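How to ask a question at a council meeting (and get a proper answer)

By Debora Dal Bello

I asked my first public question at Waaka District Council with my knees knocking, a sheet of paper folded so many times I could hardly read it, and no idea I was supposed to have sent it in beforehand. They were kind about it. They also sent me home without an answer. I've asked plenty since, and I love it! There are few better ways to spend three minutes of an evening, and you need no experience at all.

The steps below follow the rules we have in Waaka. Most councils have something similar, but do check your own, as the deadlines vary a lot.

1. Find the right meeting

Look at the council's calendar and see which meetings have "public questions" or "public participation" on the agenda. Full council nearly always does. Smaller meetings are often a better bet if your subject is narrow, say a bus shelter or a library's opening hours, and the people round the table will know the detail.

Download the agenda as soon as it comes out. Ours is published 5 clear days ahead, and "clear" means that neither the day it is published nor the day of the meeting counts.

2. Look up the rules

They're in the constitution or standing orders, a long PDF that you do not have to read from end to end. Search it for "questions by the public". You want four things from it: the deadline, the word limit, who may ask (residents only, or anyone who works or studies in the area) and whether you get a follow-up.

3. Write one question

One! This is where nearly everybody comes unstuck, me included. If there's an "and" in the middle, you probably have two questions, and the councillor will happily answer the easier one.

Weak: Why is the Virnarness footpath in such a state, and does the council even care?

Better: On what date will the council repair the Virnarness footpath, and if no date has been set, who will decide it?

(Yes, I know, there's an "and" in that one. It closes off the escape route, so I allow it.)

Keep it under 99 words even if the limit is higher. Leave out named officers and anything about a live planning appeal, or it may well be turned down.

4. Send it in

Email democratic services, put "Public question" and the meeting in the subject line, and ask for a reply to say they've got it. Ring if you hear nothing by the next working day. Clem Tipoki, who helped me with my second attempt, taught me to ask on the same call whether the wording is all right as it stands. Officers will often suggest a small change that saves the whole thing.

5. On the night

Arrive 15 minutes early and tell whoever is on the door that you're down to speak. Read your question exactly as you sent it, slowly, looking up at the end. Have your follow-up ready on a separate card. It has to come out of the answer you've just heard, so I write two versions and pick one while the councillor is talking.

6. Afterwards

If you're promised a written reply, make a note of who promised it. Check the draft minutes when they appear. Ghizlane Badawi found her question about Nosell car park boiled down to "a member of the public raised parking", wrote in, and had it put right at the next meeting. 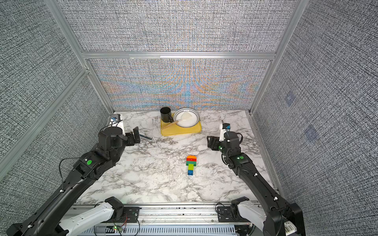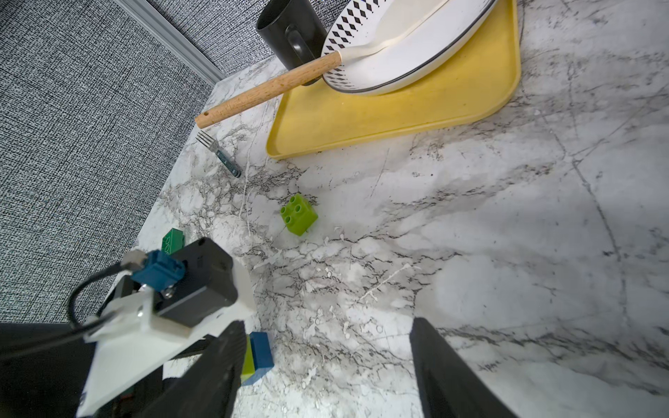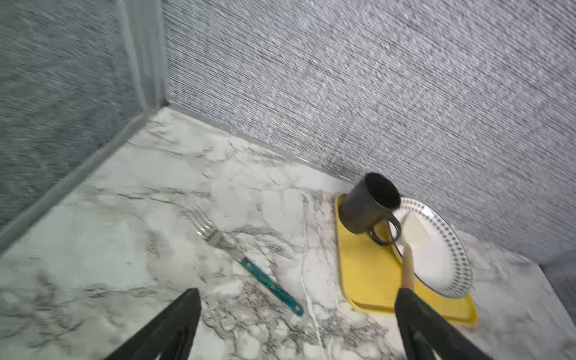

Reading time: 3 minutes

If you can't get there in person, ask whether the chair will read your question out. Ours will, though you lose the follow-up. And do tell me how you get on. I read every message, and I'm always delighted to look over a draft.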